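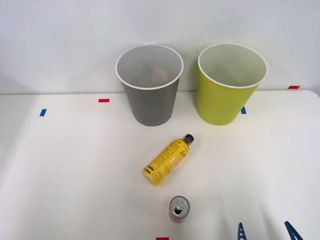

À en croire une visiteuse venue en voisine, on attend d'un robot qui trie qu'il aille vite, et l'on est un peu déçu, puis franchement captivé, quand il prend son temps. Sa remarque, notée au vol pendant la journée portes ouvertes, a été reprise sous diverses formes par beaucoup d'autres personnes, et c'est par elle que nous voudrions commencer cette section, parce qu'elle touche à ce que nous cherchions à comprendre : ce que le public regarde quand il regarde une machine travailler.

Figure 4. Poste de tri de l'atelier Velen : deux corbeilles, une bouteille jaune couchée, une canette debout et, à droite, les doigts bleus du préhenseur.

4.2 La démonstration de tri devant le public

La journée s'est tenue en novembre, dans l'atelier Velen, que l'équipe du projet Relico avait bien voulu nous ouvrir dès la veille – nous lui en savons gré, car il a fallu déplacer plus de mobilier que prévu et trouver une rallonge au dernier moment. Nous avons accueilli 400 personnes, par petits groupes, entre le matin et la fin de l'après-midi. Parmi elles, 43 ont accepté de rester pour un entretien après la démonstration, souvent debout, parfois avec un enfant qui tirait sur une manche, ce dont le lecteur voudra bien tenir compte en lisant les propos rapportés plus bas.

La tâche retenue était volontairement familière : ramasser sur une table des emballages de boisson et les déposer dans l'une ou l'autre des deux corbeilles placées au fond, la grise et la jaune-vert (figure 4). Nous avions longuement hésité avec une tâche d'assemblage, plus flatteuse sans doute pour le matériel, mais qui aurait demandé des explications préalables. Le tri, chacun le pratique chez soi, chacun a son avis là-dessus, et les conversations s'engageaient toutes seules. La disposition des objets changeait d'un essai à l'autre. Une bouteille couchée et une canette debout ne se saisissent pas de la même manière, et plusieurs visiteurs ont deviné la difficulté avant même que l'animateur n'en parle.

Chaque séance suivait le même déroulement, mis au point au cours des répétitions avec le logiciel de supervision Ollulix. L'animateur présentait la tâche en quelques phrases, laissait le bras exécuter un premier essai sans commentaire, puis invitait le groupe à proposer une nouvelle disposition. C'est ce second moment qui a suscité le plus de vie ! Les enfants voulaient piéger la machine, les adultes aussi, un peu moins ouvertement, et l'on a vu des inconnus discuter avec beaucoup de sérieux de la meilleure façon de poser une canette. Les essais ratés ont été conservés dans le programme, contre l'avis initial d'une partie d'entre nous.

Les entretiens font apparaître une attention très marquée pour les temps d'arrêt. Quand le préhenseur s'immobilisait au-dessus d'un objet, les visiteurs parlaient volontiers d'hésitation, de réflexion, voire de prudence, alors que l'animateur n'employait aucun de ces mots. Interrogés ensuite, la plupart savaient fort bien qu'il s'agissait d'un calcul – ils le disaient même en souriant – mais ils gardaient leur vocabulaire. On retrouve là ce que nous avions déjà observé, à une échelle plus modeste, lors des séances préparatoires de Mangundap.

Un second thème, moins attendu, concerne le choix de la corbeille. Les consignes données au robot n'étaient pas affichées, et les groupes ont passé un temps considérable à essayer de deviner la règle à partir des seuls gestes. Certains se fiaient à la couleur, d'autres à la matière, d'autres encore soutenaient que la corbeille la plus proche l'emportait toujours. Nous avons laissé ces hypothèses se développer avant de donner la réponse en fin de séance. Avec le recul, il aurait été utile de les consigner de façon systématique, et la grille d'observation a été modifiée en ce sens pour la prochaine visite, dont le protocole est décrit à la section 5.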